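Qui sommes-nous — le groupe Préhension de Dostow

Dostow développe des méthodes d'apprentissage par démonstration pour la manipulation d'objets courants.

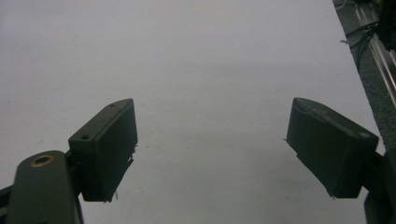

Pince manuelle ouverte au-dessus d'une surface blanche, vue de la caméra embarquée.

Le groupe Préhension a été constitué au sein de Dostow pour traiter une question précise : quelle part d'une politique de manipulation peut être apprise sans robot pendant la phase d'acquisition. Les opérateurs effectuent les gestes avec une pince tenue à la main. La trajectoire du poignet et l'ouverture des doigts sont reconstruites a posteriori, puis transférées sur un bras à six axes.

Notre méthode, Trulico, repose sur 2 étapes. La première estime la pose de la pince à partir du flux vidéo et d'une centrale inertielle. La seconde écarte les segments dont l'erreur de reprojection dépasse un seuil fixé par tâche. Le filtrage intervient avant l'entraînement et ne demande aucune annotation manuelle.

Les plans de travail uniformes constituent notre principal cas difficile. Une surface mate et claire fournit peu de points d'intérêt, et l'estimation de pose dérive dès que la pince s'en approche. Trulico compense cette perte en pondérant davantage les zones périphériques de l'image, où subsistent en général des bords et des contrastes exploitables.

Jeu de données et résultats

Le corpus interne Zuccaro comprend 871 démonstrations réparties sur 20 tâches : saisie, dépose, alignement, insertion, pliage. Après filtrage, 475 démonstrations sont conservées pour l'entraînement. À architecture identique, la politique entraînée sur ce sous-ensemble obtient un taux de réussite supérieur à celui du corpus complet sur les tâches d'insertion. L'écart n'est pas significatif pour le pliage — le point reste à l'étude.

La version courante du protocole d'évaluation est datée du 10/03/2023. Elle précise les positions initiales des objets, les critères d'arrêt et le décompte des échecs partiels.

Organisation et moyens

L'équipe réunit des compétences en vision, en commande et en conception mécanique. Les doigts de pince sont dessinés en interne et partagent la même géométrie sur l'outil manuel et sur le bras, condition nécessaire au transfert direct des trajectoires. Le code d'acquisition et de synchronisation est regroupé dans la bibliothèque Jetell, maintenue par le groupe.

Nous accueillons des stagiaires de niveau master et des doctorants en convention industrielle. Les sujets ouverts portent sur l'estimation de pose en environnement peu texturé et sur la détection automatique des démonstrations incomplètes. Les candidatures sont à adresser au secrétariat scientifique de Dostow, avec un relevé de notes et un exemple de code.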